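The Long Way Around to Vostora's Second Record

The Stusville trio took three years, two basements and one borrowed tape machine to finish an album that runs under forty minutes.
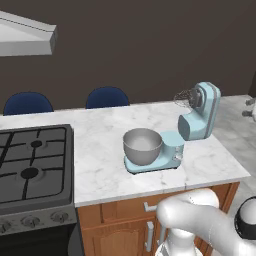

A marble counter with two blue chairs behind it.

The first thing on the new Vostora album is the sound of an organ being switched on. There is a click, a low hum, and then four seconds of nothing much before the bass comes in. The band argued over those four seconds for most of a month. The drummer wanted them gone. The bass player wanted eight.

That is how things tend to go with Vostora, a three-piece from Stusville that has been playing together since high school and has put out very little music in that time. Their first album came out on the small label Skostix in a run of 600 copies, sold mostly from a folding table at shows. It was loud and fast and sounded like it had been recorded in a weekend, as it had. The last box sold out the following spring, and copies now change hands for more than the band was ever paid to play.

The second one, called "Stojanovska," is a slower record. It takes its name from the street where the band rented a practice space, a short block behind a tire shop with a loading dock at one end. They wrote nine songs there and kept seven. The room had no heat, so winter practices were short, and several of the songs came out short too. "Dock Light" is under two minutes and has no chorus.

Recording started in October in the basement of the guitarist's parents' house. The band set up a half-inch tape machine on loan from a friend's studio and ran it until it broke, twice. After the second repair they moved everything across town to another basement with a lower ceiling and started over. Only one song from the first round of sessions made it to the album. It is "Parcel," and you can hear the difference: the cymbals are brighter and the vocal sits farther back than anywhere else on side one.

The band could have gone to a real studio. Skostix offered to pay for a week in one, and the three of them drove out to look at it. They liked the room and didn't like the clock on the wall. They took the money as a smaller advance and bought tape, microphones and a used electric organ with 3 dead keys. The organ is on every song but one. All the parts had to be written around the keys that didn't work, and that accounts for some of the odder chord changes on side two.

The best song is probably "Weigh Station," which closes the first side. It begins with a plain guitar figure, played twice as slowly as you expect, and adds one instrument at a time until the drums finally arrive near the end. The lyrics are about driving a rental truck through the night and are mostly a list of exits. On paper that sounds thin. Sung flatly over the organ, it holds up very well, and it has become the song people call out for at shows.

Not all of it works. "Second Shift" goes back to the speed of the first album and feels left over from it. The instrumental that follows is pretty but never settles on a tune, and after three minutes it just fades. A listener who loved the early material may also miss the noise. There is one real burst of feedback on the whole record, and it is over before you can reach for the volume.

The pressing this time is 4000, a big jump for a label that still packs its own orders. Skostix has also booked the longest tour the band has done, starting in small rooms close to home and ending at a converted movie house with 474 seats. That would be their largest headlining show. The organ is coming along in the van, with a spare set of fuses - the dead keys have been left alone, now that the songs depend on them.

There has been some talk of a third album. The band has two songs started and has given up the space on the old block, where the rent went up after the tire shop changed hands. For now they are practicing at the second basement again, in the evenings, with the amplifiers turned down after nine.

"Stojanovska" is out now on Skostix, on vinyl and as a download. A cassette version with the two dropped songs will be sold on the tour.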